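Fórum Costigan – Automação e robótica – Células em simulação

Garra entra na caneca mas a pega fica torta

Publicado por Osaze Ajayi

Estou a montar uma célula simulada com um braço de mesa e uma garra de dois dedos, antes de mexer na célula verdadeira que temos na oficina. O braço está sobre um pedestal, ao lado de uma mesa de madeira com louça, talheres e mais algumas coisas espalhadas. A tarefa é pegar na caneca branca pela borda, com os dedos por dentro, e levá-la para a outra ponta da mesa. O programa corre no Sarnex, com o modelo da garra que vinha no pacote da Brondeck.

A aproximação vertical parece boa. Já refiz a calibração do ponto da ferramenta e confirmei a altura da base.

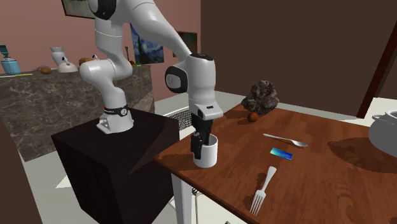
O problema aparece no fecho. Em certas tentativas a garra fecha bem, noutras a caneca roda e acaba deitada. Corri 300 tentativas durante a noite e 69 falharam assim. Aumentei a força de fecho e piorou. Também mudei a caneca de sítio e não notei diferença. Alguém sabe se isto é do modelo de contacto ou se tenho o ponto da ferramenta mal definido?

Bronwyn Harawira

Eu começava pelo ponto da ferramenta, mesmo que já o tenhas calibrado. No pacote da Brondeck a origem vem na flange e não na ponta dos dedos, e quem importa o modelo costuma corrigir só a altura. Abre o ficheiro da garra, põe os dedos totalmente fechados e vê se o ponto cai no meio das duas pontas. Se estiver desviado para um lado, um dedo toca primeiro na parede da caneca e empurra-a antes de o outro chegar.

Depois vê o atrito. O valor de origem serve para caixas de cartão e é baixo para cerâmica com dedos lisos. Sobe-o aos poucos e mantém a força como estava antes de a aumentares. Com força a mais e pouco atrito, a borda escapa.

Mais uma coisa: regista a posição dos dois dedos no momento do primeiro contacto, em cada tentativa. Sem isso estás a adivinhar.

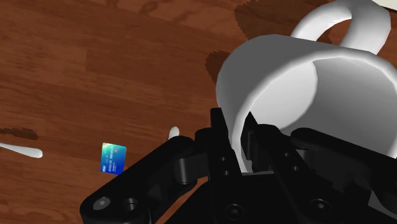 A malha de colisão também conta, e é aí que eu perdia mais tempo. Muitos modelos de caneca vêm com um cilindro fechado como malha de colisão, e nesse caso os dedos nem chegam a entrar. Com a caneca deitada e os dois dedos metidos na boca, como te acontece, a malha deve ser oca, mas pode ter a parede mais grossa do que a que se vê. Liga a visualização das colisões e compara. Vê também se a asa está incluída, porque altera o centro de massa e a caneca tende a rodar para esse lado. No meu caso resolvi com uma decomposição convexa mais fina e um passo de simulação mais curto.

Se a caneca já estiver caída, não tentes recuperá-la com a mesma rotina vertical. Abre a garra, sobe na vertical e recomeça a partir da posição de repouso.

Fletcher Cosgrove

Tive o mesmo com uma Gurnaton. Reinstalei tudo e passou. Não sei dizer o que era.

Nazar Didenko

Concordo com a Bronwyn quanto ao ponto da ferramenta. Acrescento que convém fixar a semente aleatória enquanto procuras o erro – eu uso sempre 3327 – para repetires a mesma tentativa falhada depois de cada alteração. Muda um parâmetro de cada vez.

Quando passares à célula real, reaperta os parafusos dos dedos antes da primeira corrida. Uma folga pequena nas articulações dá um sintoma parecido e a simulação não a mostra.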